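Best way to cover a dining table for messy jobs?

Posted in February by teapot_and_glue

Home help > Furniture > Tables

We've only got the one big table, and it does everything – tea, homework, sewing, and now my new habit of painting lampshades. It's an old oak one, bought second-hand when we moved to Wevmont, and I've already got a ring of blue paint on it that won't shift. I've tried newspaper (slides about and the ink comes off on my sleeves), an old shower curtain (puckers, and everything rolls into the dips) and a wipe-clean cloth from Rereten that smelled so bad we had to eat in the kitchen for a week.

What do you all use? It needs to lie flat, cost next to nothing, and come off by teatime without taking the varnish with it. I'd also like to be able to mark it out somehow, as I do batches and I lose track of which shade has had its second coat. Oh, and any ideas for the ring would be lovely.

plumduff

Old bed sheet. Chuck it in the wash after. Done.

hatstand3131

Sheets let the paint straight through, I'm afraid, I found that out with a tin of fence stain!

I've used brown paper off a roll for years now and wouldn't go back. Get the heavy sort if you can, the thin stuff tears the minute you lean on it. Mine came from Juka, 42 quid, which made me wince a bit at the till, but I'm still on the same roll and we do a lot of messy things in this house (candles, model boats, one very regrettable go at marbling). Cut it longer than the table, fold the ends under and tape it to the underside where you'll never see it. That way you've got no tape on your varnish at all. If you must stick anything to the top of the table use painter's tape, pull it up slowly and flat back on itself, and don't leave it on over a sunny weekend or you'll be scrubbing at the gum with cooking oil like I was.

For your batches, the same tape does nicely for marking out on top of the paper. Run long strips one way, then the other, and you've got squares. I write the coat number on the tape itself with a biro and put a fresh bit over it when the next lot goes in. Press the edges down with the back of a spoon. Doesn't have to be dead straight, mine never is.

As for the ring, try warm soapy water and a soft cloth left on it for a few minutes before you go near anything stronger. If it's been there since Christmas you may be sanding, sorry.

Brown paper with tape squares on top:

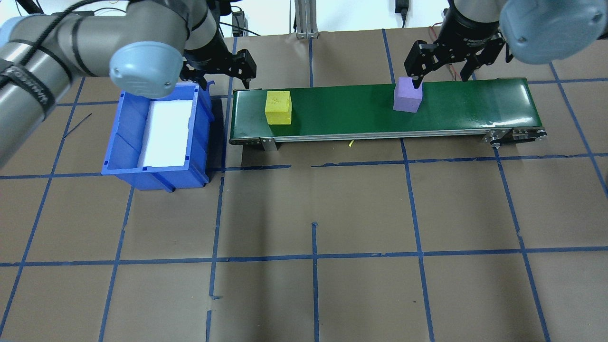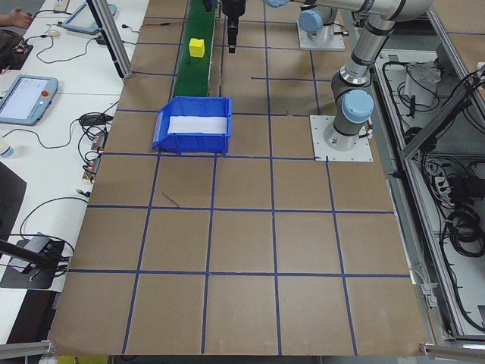

biscuit_tin_blues

I'd go along with the paper, but I'd put a thin blanket down first if the oak is at all soft. Paper does nothing for dents, and I've got a lovely row of them from a dropped clamp. Mind you, the blanket makes it harder to write on.

Related
Getting candle wax out of a table runner
Does the Esposito beeswax polish go sticky?
Painter's tape has left marks on my varnish
Cheap ways to store a big roll of paper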